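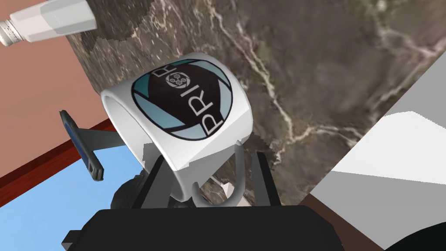

White mug with the round PRIOR logo.

I've been playing guitar and singing at our church for years, mostly quiet stuff, a bit of country gospel when they let me, and I've always said I didn't need a pedal. Then my voice started getting lost on the big harmonies, and a friend in the band lent me her Prikenar vocal box for a weekend. I'd ordered my own before I'd even given hers back!

So, the Prikenar. It's a small harmony pedal made by Kirkegaard, and it sits between your microphone and the desk. You sing, it listens to the chords from your guitar, and it adds one or two extra voices above or below you. I paid just over 200 pounds for mine in October, from the music shop in Plindholm, and that included the power supply (which some of the others don't, so do check).

Setting it up took me most of a cup of tea. Mic in, guitar in, two leads out, done. The booklet is thin and the print is tiny, but I only needed it once, to find out how to turn the reverb off. The reverb is on by default and it is a lot. I sounded like I was singing down a well.

The harmonies are lovely, though. The high third is the one I use most, kept well down in the mix, and on slow hymns it's lovely and warm. I recorded 4 songs with it at home for a little album I'm putting together - all old tunes my gran used to sing, plus one I wrote myself - and my brother asked who the other singer was. On faster numbers it gets a bit muddled, especially if you play a lot of passing chords like I do. It grabs the wrong one and you get a horrible sour note for half a second. Playing plainer chords helps, and so does singing a bit closer to the mic.

The footswitches are my main grumble. There are 3 of them and they're far too close together for anyone in proper boots. At the Lalberg gospel night I went to switch the harmony off for a verse and switched on the octave voice instead, so the whole room got a very deep bass singer in the middle of a song about my mother. I've since stuck a bit of felt on the left-hand one so I can feel where it is.

It has 9 slots for saving your own sounds, which is plenty for me. They do stay saved when you pull the plug, I'm glad to say. The case is solid and hasn't picked up a scratch, but the knobs are a bit wobbly and I do wonder how they'll last. No battery option either, so busking is out unless you carry a power pack.

Would I buy it again? Yes, for hymns, ballads and recording at home. If you play fast bluegrass, try one in the shop first and take your own guitar with you.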